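How to Put Together a Folding-Room Craft Corner in a Small Apartment

When my sister Colette Fleury moved into her place in Pusdale, the first thing she asked me (before the kettle was even unpacked!) was where on earth she was going to sew. She had one living room, one closet and a radiator right where you'd want a desk. We got there in the end, and I've since done the same thing for two neighbors, so let me take you through it.

Step 1: Pick your wall
Sit in the room for a while in the morning and again at 4 in the afternoon. You want daylight coming from the side, over the shoulder you don't write with. Colette's best wall was the one behind the door, and we very nearly missed it.

Step 2: Measure, then measure the doorway
Write down the width of the wall, the depth you can spare and the height of any windowsill. Then go and measure your front door and the turn in the stairs. My friend Murray Fairweather bought a gorgeous old cutting table in Usberg and it lived in his garage until May.

Step 3: Sort before you shop
Tip everything out on the bed. Fabric in one pile, paper in another, and a third pile for things you've been meaning to finish since who knows when. Be kind to yourself with that third pile, but do let some of it go. I found 7 pairs of scissors in mine – I kept three.

Step 4: Choose a light table
For a corner that has to turn back into a living room by dinnertime, I like the small plastic kind with legs that push into the corners. They weigh next to nothing and wipe clean, and you can take the legs off and slide the top behind a couch.

Build it upside down on an old sheet or blanket so the top doesn't get scratched. Get all the legs started before you push any of them fully home, and give each one a little twist as it goes in.

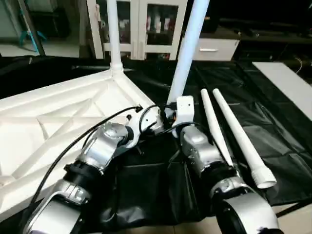

Turn it over with a second person if you can, one at each end, and lean on it gently before you trust it with a sewing machine. If it rocks, try it on another patch of floor first. Old floors are full of surprises.

Step 5: Add light and a place for the small stuff
A clamp lamp is plenty. For pins, bobbins and buttons, I'm fond of shallow jars on a tray, so the whole lot can be carried off in one trip when company comes. Keep the iron somewhere else, please, on its own shelf with the cord wrapped loosely.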